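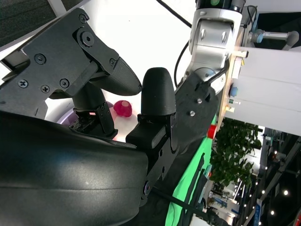

How long does it take to build a gripper at home?
Four weekends, if you already have the arm and somebody lends you a decent set of hex keys.

Notes for the Enddale workshop evening, 20 October 2020

Start with the fingers, people always ask about the fingers first. Two of them, black, rounded at the tips. I love these things! The pads took me 3 tries to get right. First lot were too smooth, second lot too soft (pass the bad ones round, they're in the tin).

Then the small red thing on the white surface, next to the lavender bowl. Small, soft and shiny objects are where I want this build to get good. Anyone can grab a block. Say this slowly.

Screws. Hex bolt at the pivot, Phillips on the finger plate. Yes, mixed heads, yes, I should have picked one. Larysa Nazarenko has offered to redraw the plate so it all comes apart with a single tool, give her a wave if she's in the room.

Cables! Spend a good minute on cables. Leave slack at the wrist, more than looks sensible, then turn the joint all the way both ways by hand before you power anything. I pulled a connector clean out in January and lost a whole evening to it.

The blue button on the wooden panel: mention it, move on, wiring questions go to Vitalii Hrytsenko at the end.

Testing. Over 1,000 open-and-close cycles on the bench so far, and the pivot bolt has worked loose twice. Thread lock next. Ask if anyone has a favorite kind.

If there's time: the first finger I cut by hand, and why the holes don't line up.

Parts list is on the sheet by the door. Heike Lenz has the spare drawings. Switch the arm off before people come up to look.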